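2025-04-25

Glaze tests, batch 4, cont.

Kiln unloaded early. Holex white came out better than the February run but still pinholing on the thick tiles. Thin ones fine. Derek thinks its the bisque, I think we're putting it on too heavy. Tile 40 is the best one so far, no pinholes, slight blue where it pooled. Tile 49 same recipe same shelf and looks like orange peel. No idea.

Specific gravity on the big bucket was 143 on the quick scale (100 ml cylinder, minus the cylinder). Thinned it a bit, forgot to write down how much water. Sorry. Whoever uses it next, check it first and write it ON THE LID.

Stergiou clay: crazing on every tile with the clear. Didn't show right out of the kiln, heard it pinging on the bench after lunch. Rubbed ink in, lines everywhere. Need more silica or a different clear. Halvard Tveit has a recipe from when he was at Esterora, he said he'd send it. Has not sent it.

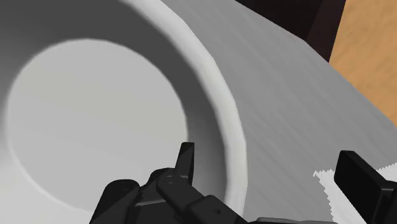

Other thing - the cone pack on the bottom shelf was down flat and the top one barely leaning. So the kiln is firing hot at the bottom again. Means half these results are suspect, inlcuding tile 49 maybe. Should have put a pack on the middle shelf too. Didn't have any left, have ordered more from Senirlow.

Derek Mapplebeck to look at the lower elements before we load again. Please don't fire until he has. Small test kiln is ok to use, its only the big one.

Next:
- redo 40 and 49, both on the middle shelf, side by side
- one coat / two coats / three coats on the Holex, same clay, same dip time
- sieve the white again, found lumps in the bottom of the bucket
- chase Halvard for the clear
- label the backs BEFORE glazing, with oxide and not pencil. Lost two tiles this time cause the pencil burned off

Shelf wash is nearly out. Scraped one drip off the top shelf, chipped it a little, still usable if you flip it.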